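How Do Classes Work at College?

In elementary school, you probably spend most of the day in one room with one teacher. At college, students move around. They might have a class at 9 in the morning, nothing until lunch, and then another class at 2. Each student has a different timetable, even if they share a bedroom.

What is a course?

A course is a set of classes on one subject. It usually lasts a few months, and that stretch of time is called a semester or a term. At Esten College, a student might take a course on volcanoes, one on Spanish, one on the history of farming and one on drawing, all in the same semester. When the semester ends, those courses end too, and the student picks new ones.

What is a lecture?

A lecture is a class where one person talks and everyone else listens and takes notes. The teacher is often called a professor. Lectures can be very big. The Sastry Hall lecture room at Esten has 800 seats, and the seats go up in steps so that people at the back can see. Students can ask questions, but in a room that size they often wait until the end.

What is a seminar?

A seminar is a small class where people sit together and talk. Everyone reads the same thing before they come. Then they discuss it. Students are expected to speak up, and it is fine to disagree with each other if you can explain your idea.

What is a lab?

Lab is short for laboratory. In a lab class, students try things out for themselves. They might mix chemicals, look at pond water under a microscope or test how much weight a bridge made of straws can hold. Labs often last longer than other classes, and students have to write down what they did.

Who decides what students learn?

Partly the college, and partly the student. Esten lists 1,284 courses in its catalog. That is far too many for one person. To finish college and get a degree, a student at Esten needs nearly 30 courses. Some are required, so everyone has to take them. The rest are up to the student.

Candela Carretero studies geology at Esten. She took a course on music from around the world in her first year. "I had a free space on Tuesdays' list, so I filled it," she says. "Now I play the drums in the Plirnden town band."

Is there homework?

Yes, quite a lot. College students spend fewer hours in class than you do, but they do much more work on their own. Many of them go to the library in the evening. The one at Esten is called the Sircombe Library, and it stays open until midnight.

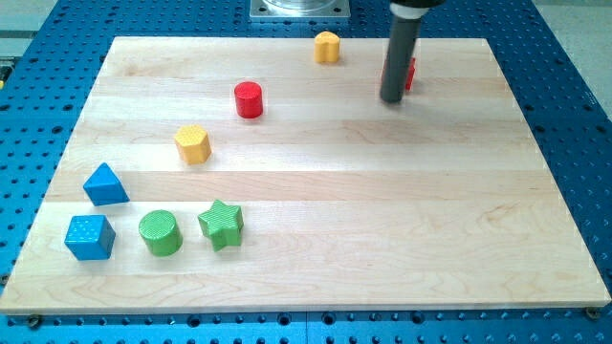 How do students fit their courses together? They start with the required ones, then check that no two classes happen at the same time. If they do, one has to change. You can try this with small colored wooden shapes like the eight on the pale wooden board. Let each one be a course. Put them in a row for the order you would take them, then swap a few. Two courses may have to stay in order, such as Spanish 1 and Spanish 2, so decide which blocks those are before you start moving the others.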